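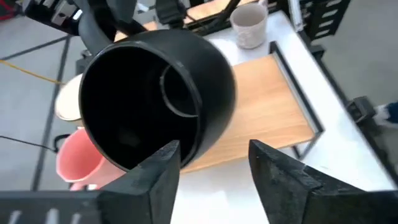
Black mug over a white tabletop.

Call for participants: home coffee and tea study

Jukstead is looking for adults who drink coffee or tea at home every day to take part in a four-week diary study in October. We want to learn when people make hot drinks, how much they make, and how much ends up in the sink. The results will go into a report on household water and energy use in Amton and the towns nearby.

Who can take part

You must be 18 or older and live in Amton or within the Gustimska bus area. You should make at least 2 hot drinks a day in your own kitchen. It does not matter whether you use a kettle, a drip machine, a stovetop pot or a microwave. Decaf and herbal tea count. Instant soup does not.

We are short of people who live alone, people who work nights, and households with teenagers. If any of these fit you, please mention it when you apply.

You cannot take part if you work for a company that sells coffee, tea or kitchen appliances, or if you expect to be away from home for more than four nights during the study.

What you will do

Each time you make a drink, you write down the time, what you made, how much water you heated and how much you threw away. We mail you a paper diary and a measuring jug before the start. There is also an online version of the diary if you would rather use your phone. Most entries take less than a minute.

Once a week you fill in a short form about your kitchen routine. At the end there is a phone interview of up to half an hour. Interviews can be booked from 8 a.m. to 8 p.m.

Please drink what you normally drink. If you skip a day or forget an entry, leave it blank and carry on. Don't fill it in later from memory.

More than one person in a household may sign up, but each person needs a separate diary. Under-18s can't keep a diary of their own. If an adult makes drinks for them, those go in the adult's diary.

Payment

You will be paid $60 for the full four weeks and the interview. If you stop early, you are paid for the weeks you finished, at $12 a week. The remaining $12 is for the interview. Payment is by check or gift card, sent after we receive your diary. The measuring jug is yours to keep. Return postage is prepaid.

Your information

Diaries are stored under a number. Your name and address are kept in a separate file and deleted when payments are complete. We may quote from interviews in the report, without names or street addresses. You can leave the study at any time and ask us to remove your entries, up to the point when the report goes to print.

Background

Our first study, Duda, looked at dishwashing and drew 1,097 completed diaries. This one uses the same type of diary with a few changes. The pages are larger, the weekly form is shorter, and there is now a column for reheated drinks. We have room for 1,000 participants. People who took part in Duda are welcome to apply again.

How to apply

Fill in the sign-up form on the Jukstead website or pick up a paper copy at the front desk of the Amton office. You will be asked for your age, your address, the number of people in your home and what you usually drink. We reply to everyone, including people we can't place this time. Places are filled in the order forms arrive, apart from those held for the groups listed under "Who can take part."

Sign-up closes at 5 p.m. on the last working day of September. Diaries go out in the mail after that.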